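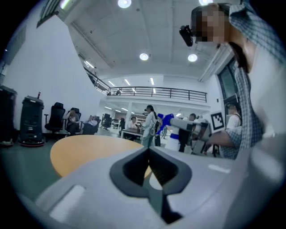 Gripper drops out of tracking whenever the other person reaches in

Posted in Student Projects > Manipulation
Asked by uscombe_lab_rat

I'm in a robotics class where the term project is to collect demonstrations with hand-held grippers and then train a policy on them. My team's task is a two-person handover: one of us holds out a white container, the other takes it. Our course kit is the Plokanano starter software, which finds each gripper from a square marker plate and writes out a position for every moment of the recording. We need 300 good demos by the end of October. We have 97, and I'm using "good" the way a landlord uses "cozy."

The trouble is that the tracked gripper vanishes for a stretch in the middle of the handover, which happens to be the only part anyone cares about. When it comes back, it has jumped sideways, and once it came back upside down. The one with the blue claws, with the black-and-white marker plate sitting up above the hand, is the one we lose most. It tracks nicely as long as nobody does anything with it.

We work in a big shared hall with high ceilings, lamps all over the place and other people standing or sitting in the background. Things I have tried so far:

Reprinting the marker on matte paper. Slightly better.
Recalibrating. Twice. No change.
Asking my teammate to move more slowly. She now moves like someone carrying soup through a library, and it still drops.

Is this a lighting problem, a marker problem or a people problem? The instructor says "check your data," which I did, and that's how I know it's bad.

3 replies

poirier_bench
Accepted by the person who asked

Mostly a marker problem, with some people in it.

A flat square marker is happiest when it faces the camera. In a handover you both turn your wrists toward each other, so the plate ends up nearly edge-on right at the moment of contact, and a sleeve or a thumb only has to cover one corner for the detector to give up. The upside-down pose is a well-known annoyance with flat markers seen at a bad angle: two orientations fit the image almost equally well and the software picks one with great confidence.

What I'd do, in this order:

Open one of your bad recordings and step through it until the marker is lost. Look at the plate. If a corner is covered, it's a grip problem. If all the corners are there but the whole thing is smeared, it's motion blur, and you want a shorter exposure. If it's washed out, tilt the plate a little so it stops catching a ceiling lamp.

Check the white border. People trim markers right to the black edge because it looks tidier, and then the detector can't find the square. Leave a good margin all the way around.

Put a second marker on the gripper, with a different ID, on another face. Measure the offset between the two properly. My team eyeballed ours and spent a week training a policy to miss things by the width of a finger - very consistently, I'll give it that.

Roll up your sleeves before recording. I mean this literally. A loose shirt cuff ate a good part of our first batch.

As for the 97 you already have, you can fill gaps of up to 5 frames by interpolating between the good poses on either side. Anything longer, throw it out. A policy trained on made-up motion in the middle of a grasp will faithfully learn your made-up motion.

fakell_club_parent

My kid's club uses the Fakell kit and they had something like this. They turned it off and on again and it went away for a while. Also check the batteries? Not sure yours has batteries.

They came in second to last, so weigh this accordingly.

quietservo

Agree with the first reply except on tilting the plate. If you tilt it you have to redo the marker-to-gripper offset, or every pose you record from then on is wrong by the same tilt, and you won't see it until you replay a demo on the arm. Move yourselves a few steps to a spot with less glare first. It's free.

Two more things. Write down which demos were taken before and after each change you make. Right now you have matte and non-matte marker data in one folder, I would bet money on it. And have the two of you practice the handover without recording until it's boring. Your teammate going slow for the tracker's sake gives you a slow policy, so once the second marker is on, let her move at normal speed again.

Comment from uscombe_lab_rat

One folder, yes. I don't want to talk about it.

Stepped through eight of the bad ones. Six are a covered corner, always the same corner, always the same thumb (mine). The other two are blur. So, a people problem, and I owe someone an apology about the soup. Second marker goes on tomorrow morning. Does the Plokanano config want the offset in millimeters or meters? The readme says both.

Comment from poirier_bench

Meters. The other line in the readme is from an older version. If your gripper shows up somewhere past the parking lot, you used millimeters.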